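Ralloldale Workshop: progress report to the Etedness Fund, fourth quarter of the grant

Work under the grant has gone largely to plan, if one counts the plan as revised in April. The main event of the quarter was the open day, which the Fund asked us to hold and which we had been putting off with some skill.

Doors opened on Monday at 10. We had ordered refreshments for 300 on the advice of Tang, our partner on the outreach side, and received 81 visitors, so the biscuit line of the budget is now closed until further notice. The Vetau picking cell ran in the main hall. Visitors stood behind the tape and watched the arm take mixed objects out of a bin, the sort of job most of them do at home without applying for a grant.

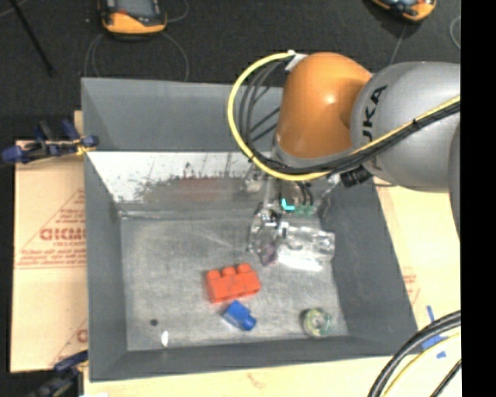
One comment card, signed Etta, asked why we didn't simply tip the bin over. Another wanted to know whether it could be taught to do the same with a teenager's bedroom floor, and offered to supply the floor. We have replied to both. The first question is a fair one and we have given it a paragraph in the final report.

The bin held toy bricks, a roll of tape and a clear plastic container. Clear plastic remains our hardest class of object, as we told the Fund last quarter and the quarter before. Over the day the cell made 60 attempts at clear items and dropped 4, against a target we had set when feeling pessimistic. We propose a stiffer target for the next period.

Spending is within budget apart from catering. The second bin station is late: the supplier has confirmed delivery twice, for different weeks. We ask the Fund to agree to move the remaining equipment money into the next quarter, and to let us know whether a second open day is expected. If so, we would like to hold it in a smaller room.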